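Mutier to Open Drop-Off Site in Mombridge for Household Packaging

MOMBRIDGE - Mutier, a regional recycling company, will open a staffed drop-off site on Bach Street in April. The site will take plastic bottles, newspapers, cardboard and metal cans from residents of Mombridge and nearby towns. There is no charge to use it.

The site will be open Monday through Saturday from 8 a.m. It has 19 parking spaces and a covered unloading lane. Two of the lanes at the old Vokitz warehouse next door will be used for trucks only, so that residents and haulers do not share an entrance.

"People here have been driving 30 miles to the county yard with a trunk full of paper and bottles," said Brynhildur Lund, operations manager at Mutier. "We had the land and we had the trucks going past it every day. It made sense to open the gate."
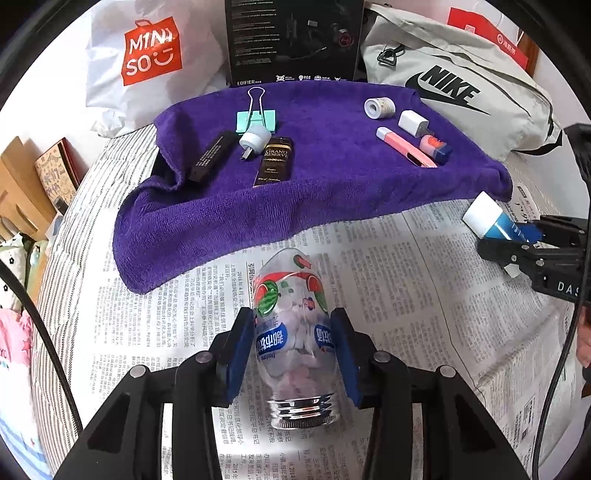 Bottles should be empty and rinsed, with caps on. Labels can stay. Newspapers may be in any language and can be brought in paper bags or tied with string. Please keep paper out of plastic bags. Cardboard boxes should be flattened before they go in the bin.

The site will not accept window glass, paint cans, batteries or foam trays. Residents with batteries can take them to the front counter at the Mutier office during business hours.

Material collected in Mombridge will be sorted and baled at Mutier's main plant. Paper goes to mills that make egg cartons and paper towels. Plastic is sold by type to processors who wash it and grind it into flake.

Mutier is hiring 4 full-time attendants for the site. Training is paid and lasts 3 weeks. Applications are available at the company office and will be accepted until all of the jobs are filled.

Schools and businesses that want to bring in larger loads should call ahead to set up a time.

About Mutier
Mutier collects and sorts paper, plastic and metal from homes and businesses. The company is based outside Mombridge.

Media contact: Brynhildur Lund, Operations Manager, Mutier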